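Residency diary, Weerasinghe House
February, third week of the residency

The morning was given over to the long room on the first floor, which is to be returned to general use at the end of the month. The radiators had been turned on at seven and the room was comfortable by the time the party assembled. Kasun Miah opened the meeting and read out the arrangements for the handover as agreed with the Plirnton office. There were no amendments.

The first matter was the storage of papers. The cabinet on the landing holds up to 400 folders and is close to full. It was resolved that the older correspondence should go to Plirnton, and that the reading copies should remain in the house. Nusrat Wickramasinghe asked that the drawer labels be written again in a larger hand. I undertook to do this and had finished the upper two drawers by noon.

The second matter was the furniture. The inventory gives 31 chairs, of which 12 belong to the house and the remainder to Sutarex, under the loan agreed in the autumn. The Sutarex chairs are to be collected from the side entrance. I am to be present, and the receipt is to be placed in the blue file. The question of the scratched table was raised again and deferred. My own view, recorded here and not in the minutes, is that the table should be sanded and kept.

Work in the room resumed after a short break for tea. 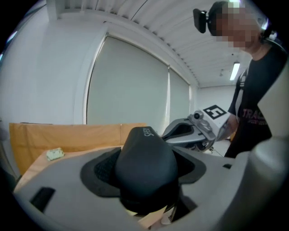
Afternoon

Luncheon was taken in the small kitchen. The supply of cups remains inadequate and I have written to the Enent stores for a further 9, with saucers if they can be had at the same price.

From two o'clock I attended to the window catches. Those on the street side close properly. The catch nearest the door does not, and has been tied with string until the joiner can come. Mr Miah has asked to be told of any draught, as the piano is to stand on that wall.

Miss Wickramasinghe left at four with the keys to the lower store, and has signed for them. The remaining set is in my desk.

Post: one letter from Plirnton confirming the shelf space, and an account from the window cleaner, passed for payment.

Outstanding for tomorrow: the lower drawers, the hall carpet, the reply to Sutarex concerning the hour of collection.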